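Checking camera sync on a two-arm cell

Last updated in April. Applies to Kuda recorder and the Trulton viewer.

Every policy we train on the two-arm cell reads three camera streams: one from each wrist and one fixed view of the table. If one stream runs late, the policy learns to close a gripper on something that has already moved. The check below finds that kind of lag before you record a long session. It takes one short recording and no extra hardware.

Before you start

You need both arms powered and homed, all three cameras listed in the Kuda device panel, and the joint state topic publishing for each arm. Close any other program that has a camera open. Kuda will not warn you if it is sharing a device.

Step 1. Set the clock source

In the recorder settings, set the time source to "host receive" for every stream, joint states included. The default lets each camera stamp its own images, and those clocks drift apart over a morning. Azadeh Ghorbani found this on our cell by comparing a recording made at 9 with one made at noon.

Step 2. Record

Start a recording and move each arm by hand through a few sharp stops. Keep going until the counter shows at least 200 frames per camera. Sharp stops are easier to line up later than slow, smooth motion.

Step 3. Open the three streams in Trulton

Load the recording and choose the tiled layout. Click through each stream on its own first and make sure the names match the cameras. It is easy to swap the two wrist streams, and the swap survives all the way into training.

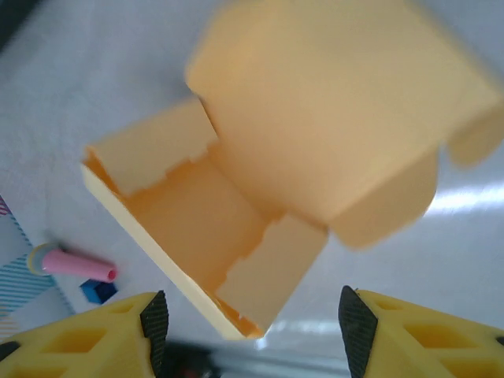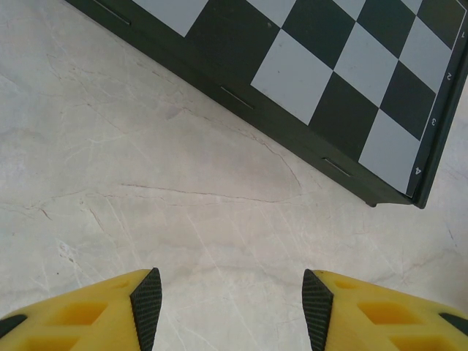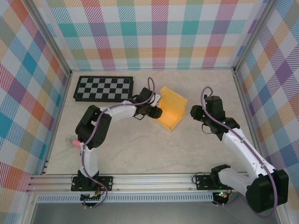 The first two are wrist views, the third is the fixed view.

Now turn on the joint velocity plot under the tiles. Find a stop in the plot, put the cursor on the sample where velocity reaches zero, and step the video one frame at a time. In the wrist stream for that arm, the background should stop moving within 2 frames of the cursor. Do the same for the fixed stream, watching the arm itself.

Step 4. Correct the offset

If a stream is late by the same amount at every stop, enter that amount in the offset field for the stream and save the profile. Use a positive number for a late camera. If the lag changes from stop to stop, an offset will not fix it. Look at the USB layout first – both wrist cameras on one hub is the usual cause on our machines.

Step 5. Record again

Repeat steps 2 and 3 with the new profile loaded. Check stops near the end of the recording as well as the start. A buffer that fills slowly looks fine for the first few seconds.

If the fixed stream drops frames

Lower its exposure time to 4,000 microseconds and turn auto exposure off. With auto exposure on, the camera can slow its frame rate in dim light without telling the recorder. Renu Khurana keeps a script that lists gaps between timestamps; it is in the tools folder next to the profile files.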